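Fifty-nine rooms and a lot of bedside tables

I'd been trying to pin her down for a chat since July, and when we finally managed it she gave me forty minutes between the end of the breakfast rush and the first early check-in. She's the head of housekeeping at the Dondis, a mid-sized hotel a few streets back from the harbour, and she asked me to leave her name out of it because, in her words, "my mum will print it and put it on the fridge." Fair enough!

We sat in the linen room, which is the warmest spot in the building and smells wonderful. She made me a cup of tea, moved a stack of pillowcases off the good chair, and wanted to know straight away whether I was one of those people who makes the bed before leaving a hotel. I am. She groaned.

"We only have to pull it apart again," she said. "It's lovely of you. Please stop."

The Dondis has 59 rooms, and she has cleaned every one of them at some point. She started there as a casual, doing weekends while she finished a course she never ended up using, and she's been running the team for six years. I wanted to talk to her about the refit, mostly. If you stayed there before it you'll remember the maroon carpet and those enormous headboards with the lamps bolted on. All gone now. The walls are a soft grey, the furniture is rounder and lighter in colour, and there's far less of it.

"Everybody asks me about the beds," she said. "The beds are fine. The beds were always fine. Ask me about the bedside tables."

So I did.

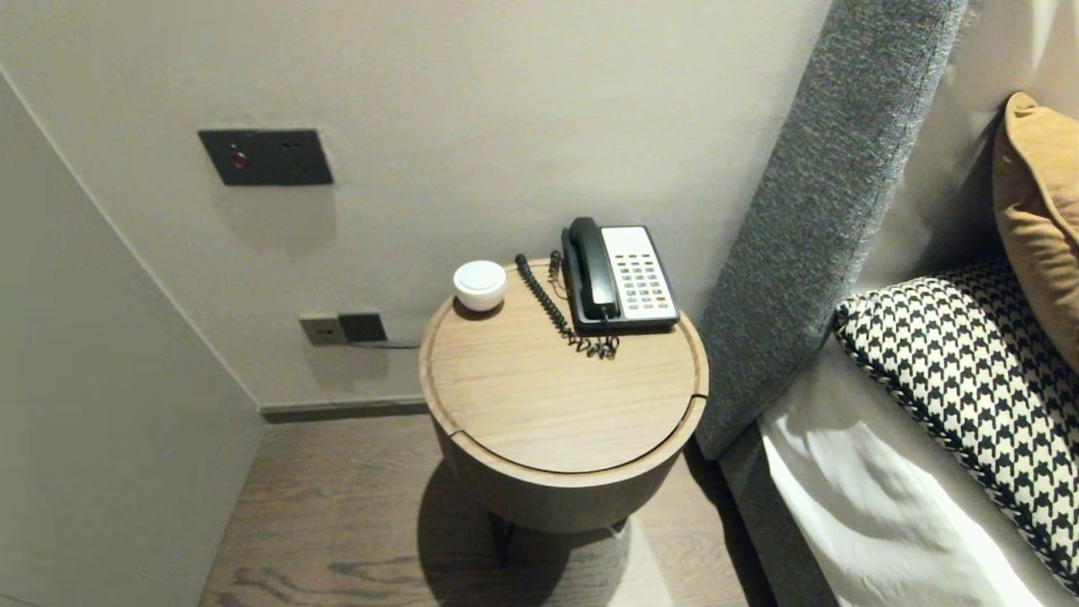

Bedside tables, she reckons, are where a hotel room gets used hardest. People eat off them, charge things on them, stand on them to fiddle with the air con (don't), and leave behind earplugs, retainers, half a muffin. The old ones were square with a drawer, and the drawers were a misery. The new one is a drum shape, round all the way, in a light oak colour with a little raised rim around the top, and it sits in the gap between the wall and the bed with hardly any room to spare. She loves the rim. "A glass of water gets knocked, and the rim gives you a fighting chance. And no corners! I had a bruise on my hip for years from the old corners. Same spot, every week." What she doesn't love is getting a cloth in behind the phone, with that curly cord bunching up all over the place.

I asked why they'd kept proper phones at all. I can't remember the last time I picked one up in a hotel, except to order chips.

"Well, there you go, you ordered chips," she said, and I had to give her that. The owners did talk about taking them out. They'd looked at a tablet system from a company called Edico, and had a couple of the things on trial in the front rooms for a month. Guests were polite about it. Then the older regulars began coming down to reception in their slippers to ask for an extra blanket, and that was the end of the tablets. The corded phones stayed, and she's glad, even though she cleans them. "You wipe the handset, you wipe the buttons, you run the cloth down the cord and let it hang a second so it untwists. Then somebody makes one call and it's spaghetti again."

Her method for a table goes like this. Everything comes off that can come off. Dry cloth first for crumbs, then a barely damp one, then dry again. She's strict about the second dry wipe. On a pale finish you'd think water marks wouldn't show, but in the morning light they do, and guests notice from the pillow. "You're lying there with your nose thirty centimetres from it," she said. "You've got nothing else to look at."

She has opinions about polish too. For years they used a spray called Ifans, which came in drums the size of a toddler and made the whole corridor smell of lemon. She got rid of it. It built up along the edges and went tacky in the humid months, and she's convinced it was the reason people kept complaining their phones slid about. The hotel now buys a plain cleaner from Osex, who also supply the cloths, and she's happy with it, though she says the cloths were better before they changed the hem.

Money came up, as it does. She pulled out the folder from the refit and ran her finger down the page for me. The furniture for the first floor's corner suite came in at $2,439, and the same again for the family room next door was $3,345, which she thought was cheeky given the only real difference was a second table and a bench. I asked if the housekeeping team had been consulted on any of it. She laughed for quite a while.

"They asked us about the bins," she said. "We did get our way on the bins."

Then she corrected herself. They'd also been shown two sample tables, the drum one and a version with a solid base that went right to the floor. The team went for the one with legs, every single one of them, so they could get a vacuum head underneath. It's her favourite win of the whole project, and she brought it up twice more before I left.

I was curious about lost property, so we had a poke through the cupboard. Chargers, obviously. There were 163 items in the logbook for the last quarter and she guessed that half had been left beside a bed. Reading glasses come second. She won't tell me the strangest one, but she did tell me it was posted back to its owner in a cake tin.

Before I went I asked what she'd like guests to do differently, if it isn't making the bed. She thought about it while she folded a bath mat.

"Put the phone back on the hook properly," she said. "If it's a bit crooked, reception can't ring you, and then I'm the one who gets sent up to knock."

Her radio went off at that point, something about a cot for the second floor, and she was out the door with the bath mat still under her arm. I finished my tea and let myself out through the laundry.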